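Keeping small parts in order on the workbench

For many years I kept all my screws, pins and plugs in one old biscuit tin. When I needed a certain one, I poured everything out on the table and searched. It took me a long time to change this habit, and I write down what works in my small workshop at home.

Sort first by use, then by size

Most people begin with size. I did the same, and after one month everything was mixed again. Now I have one drawer for things which go into walls, one for furniture and one for the bicycle. Inside each drawer the sizes are in small jars. Yoghurt glasses with a lid are good, the 500 g ones are too deep for my fingers.

Label the front and the lid. When the jar is open, the lid always travels to another place.

Work on a light surface

A dark tabletop looks nice but small dark parts disappear on it. Put a white board or a piece of old shelf under your work. Mine is from a Rinik wardrobe that we took apart when we moved, and I rubbed the edges with fine sandpaper so that they don't scratch the table. If it slides, lay a damp cloth under it – the thin kind for washing dishes is best.

For parts which must stay in the correct order, for example when you open a lock or a kitchen mixer, it helps to have pegs or holes in the board. You take off the first part, you put it at the left, and so on until the end. When you assemble again, you go from right to left. 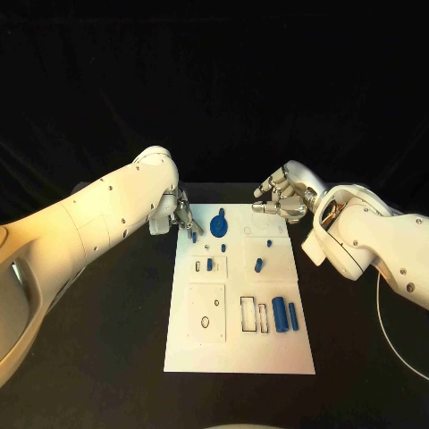 Glue and small pieces

Wood glue wants pressure and time. The bottle of my Osero glue says 12 hours, and in winter I give it 18, as my workshop is in the cellar and it is never really warm there. Wipe the extra glue with a wet cloth at once. Dry glue does not take any stain, and you will see a pale spot for ever.

To hold a little piece while the glue dries, use clothes pegs or masking tape. Clamps are often too strong and push the piece to the side.

If a wooden plug is too thick

Do not hit it harder. Leave it on the radiator overnight, it shrinks a little and usually goes in by hand. If it still does not fit, turn it a few times in folded sandpaper.

What I keep within reach

A soft brush, a magnet on a string, a pencil, tweezers and an 8 mm drill bit, which I use for almost everything. The vacuum cleaner stays in the corner. Before you use it near small parts, pull an old stocking over the tube – then you can find again what it swallowed.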